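22 April 2026
Notebook, shop directory project (Prelletach independents)
Entry by C. Salinas, with notes from Ctibor Michalík

Status of the listing pass

Finished checking the printed directory proof against the sign-up sheets. 86 shops are on the sheets. The proof has 83. The missing 3 are all on the second sheet from Jerus Street, where the staple went through the phone column and whoever typed it in skipped the rows. Added them by hand on the proof and in the master file. Ctibor to re-sort by street, then by door number. Last time it was sorted by name and the walking route made no sense.

Hours field: still inconsistent. We have "10-6", "10 to 6", "ten till late" and one entry that says "mornings". Settled on 24-hour figures in the master and plain figures in print. "Mornings" stays blank until the owner gives a time. Do not guess.

Counter card test

Purpose: find a card stock and stand that survives on a shop counter through a season. The November cards curled. Most shops put them by the till, which is usually near the door, so they get drafts and damp.

Stock A: the matte stock left over from November.
Stock B: heavier, coated one side, from Tikkanen.
Stock C: same weight as B, uncoated, also Tikkanen.

Cut to the same size, scored with the same blade, folded to a tent, left on the sill over the radiator with the window on the latch. Checked each morning before the heat came up.

A bowed at the fold by the second morning. The front panel leaned back far enough that the bottom line of text was hard to read from standing height.
B stayed flat on the panel but cracked along the score. White line visible through the dark green ink. Tried scoring from the other side, less cracking, still there.
C held shape. Ink sits a bit duller. Takes ballpoint, useful for shops that want to write in a date or an offer.

Going with C unless the price changes. Tikkanen quoted on a run of 100 and will hold the quote to the end of the month. With 86 shops that leaves a small overage for replacements. Ctibor wants a larger run. My objection is that the hours will be out of date before we use the rest.

Stamp card redemption

Counted the returned stamp cards. 76 in the box. Sorted by the shop of the last stamp. Nearly 3 in every four finished at a food place, which matches what Ctibor heard from the bookbinder and the shoe repair: people start the card at the bakery, fill it with coffee, and do not cross the bridge. The rule says any shop on the list. It does not say different shops.

Options written down so far:
- One stamp per shop per card. Simple to print. Needs staff to look at the card before stamping.
- Two-color card, one half for food and drink, one half for everything else. Needs two ink pads per shop or a printed split.
- Leave the rule alone and move the repair and craft shops to the top of the list.

I prefer the first. Ctibor prefers the second and will mock one up. The third costs nothing and can be done with either, so it goes in regardless.

Stamp ink: the Droltine pads dry out faster than the old ones when left open. The shops leave them open. Asked for the hinged-lid version. No answer yet.

Window decals

Static cling version fell off the textured glass at the framer's and at the key cutter's. Fine on plain glass. Need a low-tack adhesive version for textured glass, or a card on a suction hook. Do not use the permanent vinyl again, it took a razor and most of an afternoon to clear the last set.

Decal text is too long. "Proud member of the Prelletach Independent Shops Directory" does not fit at a readable size below the opening hours. Cut to "Prelletach Independents". Same wording to go on the counter card so the two match.

Open items

Proof corrections to printer, with the three added rows marked in red (me).
Re-sort master by street (Ctibor).
Call the shop with "mornings" for hours.
Two-color stamp card mock-up (Ctibor).
Ask Tikkanen whether C comes pre-scored.
Chase Droltine pads.

Added later: spoke to the printer. They can take corrections until the plates are made, and want one marked PDF with no follow-up emails. Also asked that we stop sending logos pasted into a text document. I will collect the originals from the shops that have them and set plain type for the rest. Ctibor has the font file. 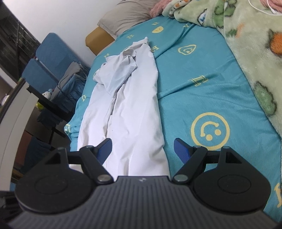 Plain type to be set in small caps, same weight as the street headings, and checked at print size before the PDF goes out.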